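The Green Basin Stays

I have been in the apartment on Noonan Street for 26 days now, and I'm ready to talk about the kitchen. The rest of it is fine. The bedroom is a bedroom. The bathroom has a window that opens onto a brick wall, so I get fresh air and a sense of perspective. The kitchen, though, has one drawer. It's a good drawer. It sticks.

When I signed the lease the agent called the kitchen "efficient," a word I'd only ever heard applied to dishwashers, and there isn't one of those either. I nodded along because the light was nice and I had already given notice at the old place. You make certain decisions in life and then you go out and buy a wire basket.

I bought mine at Lukar, the discount housewares place out past the bus depot, where the carts all pull to the left and everything is sorted by color for reasons of their own. I went in for the basket. I came out with the basket, a lime-green basin and a small wastebasket the color of a manila folder. Total damage was less than I'd spend on dinner, and I felt thrifty all the way to the bus stop, at which point I had to carry a lime-green basin onto a bus.

My theory was simple. If the kitchen couldn't hold things, then things would have to hold things. Bottles in the wire basket. Dishes in the basin. Trash in the wastebasket. I had a system before I had a dish rack, and I was unbearable about it on the phone to my friend Teresa Ó Súilleabháin, who has a pantry and therefore no opinions worth hearing.

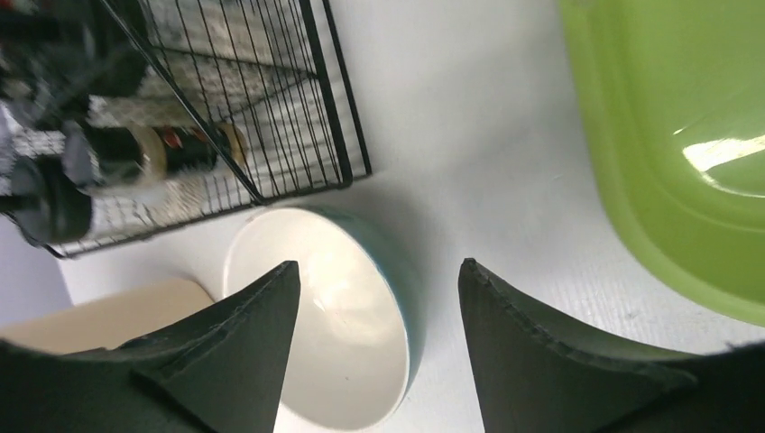

The bowl deserves a word. It's white on the inside and a sort of muted teal on the outside, and it's the only piece of dishware I own that I would save in a fire. I've had it through four apartments. It has held cereal, keys, soup, loose change, and on one low evening, soup again. Anything nice you put next to a lime-green basin starts to look like it's apologizing for its neighbor, and I was worried about that, but the bowl has held its own.

It doesn't stack with anything. I've accepted this. The plates stack with each other, since they're all flat and round and have no ambitions, but the bowl sits by itself wherever there's room, and for the first week "wherever there's room" changed three times a day. I'd find it by the sink. I'd find it on top of the refrigerator. I live alone, so I knew who to blame.

The bottles were the bigger problem. I hadn't realized how many bottles a person accumulates. There's vinegar, there's the other vinegar, there's dish soap, and there's whatever I bought at Inham when I was planning to become someone who makes marinades. At the old place they lived in a cupboard with a door, and I could close the door. Here they were out in the open where guests could read the labels and draw conclusions.

So one afternoon in the middle of all this I did what the organizing people tell you to do, and took everything out of everything. Every container emptied, every item out where you can see it. This is supposed to bring clarity. You look at your belongings spread out in the daylight and the ones that matter step forward. Mine did not step forward. Several of them rolled.

The organizing people also say to group like with like, and I tried. Seasonings with seasonings. Lids with whatever they're the lid of. Then you get down to the last handful of objects, the ones that aren't like anything, and you start inventing categories. Small and Dark. Has a Knob. Came With the Apartment. At one point I had a very respectable group going called Things Ertuğrul Gave Me, and I was proud of it until I noticed it was most of the kitchen.
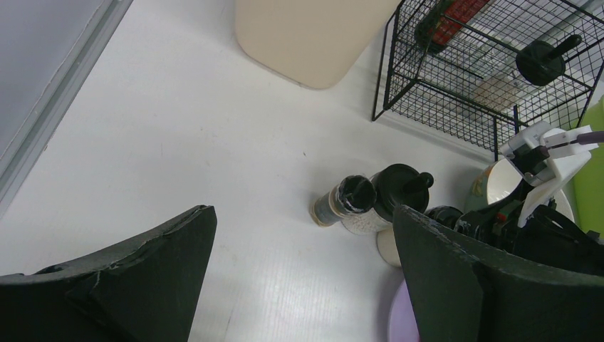 Ertuğrul Çınar, for the record, is my downstairs neighbor. He moved in a month before I did and is already better at it than I am. His kitchen is the same as mine, one sticking drawer and all, and it looks like a page from a magazine about people with boats. I asked him for his secret and he said he owns less stuff. I thanked him and went back upstairs to look for a different secret.

What I came up with was height. Tall bottles go at the back of the basket and short ones go in front. I realize that anyone who has ever been in a class photo knows this already. I had been putting the short ones at the back, on the grounds that I used them less, and then never using them at all because I couldn't see them, which I took as proof that I'd been right. This is how I run most of my life.

Once the bottles were sorted by height the basket stopped tipping, stopped clanking, and took up a good deal less of my attention. I can get the pump bottle without knocking over the thing next to it. I can see caps. Seeing caps turns out to be most of cooking, or at least most of the cooking I do, where the main skill is putting your hand on the right bottle before the pan starts to smoke.

The wastebasket went to the back left, out of the way but within range. I have good aim from the stove and poor aim from the sink, and I'm choosing to be at peace with that.

Then came the matter of plates. I own colored ones. I bought them years ago from a stall at the Amum Street market, when I believed that a person with cheerful plates would have cheerful dinners, and they're lavender and peach and the kind of thing you'd serve at a party for somebody turning six. That suits my nephew, who was six as of last spring and who considers my apartment a restaurant. He brings his own food. It's plastic. He has a shrimp he's very attached to, and the shrimp gets the lavender plate, and if you give the shrimp the peach plate he sends it back.

I have been a customer at this restaurant many times and I can report that the service is slow and the portions are final. You get what the chef has decided you get. Last visit it was the shrimp again. I asked what came with it and was told "more." 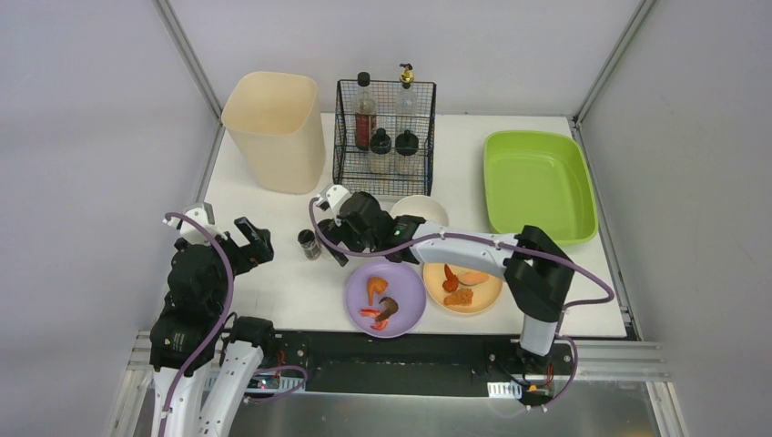 The useful thing about having a six-year-old run your kitchen is that he has no respect for your system, so you find out quickly which parts of it are any good. He ignored the basin completely. He had no use for the wire basket once he'd established there was nothing sweet in it. But he wanted the plates down low and side by side where he could reach both, and I'd been keeping them in a pile behind the toaster, and the pile behind the toaster was, on reflection, stupid. Now they live at the front. I use them more. I eat toast off lavender like a minor duke.

The small shaker never did find a home. It isn't tall enough for the back of the basket and it gets lost at the front, and it won't go near the others without looking like it's waiting for a bus. I've stopped fighting it. It stands out in the open by itself, and every time I wipe down the surface I pick it up, wipe, and put it back where it was. I've done this so often that I suppose it does have a home.

Teresa came by to inspect things. She walked around the kitchen, which took one step, and said it looked very nice. Then she asked about the basin. I told her it was for dishes. She asked why it was that color. I said that was the color it came in, and she said they must have had others, and they did, they had a perfectly good gray, and I stood there in Lukar with one in each hand for longer than I'd like to admit and bought the green. I don't have a defense. The whole building is beige. The hallway is beige, my wastebasket is beige, and something in me wanted to walk in at the end of the day and be yelled at by a piece of plastic.

She's sending me a link to a gray one anyway.

Next project is the drawer. Ertuğrul says you rub a candle along the runners and it slides like new. I own one candle and it's shaped like a pear, and I've had it longer than the bowl, so we'll see.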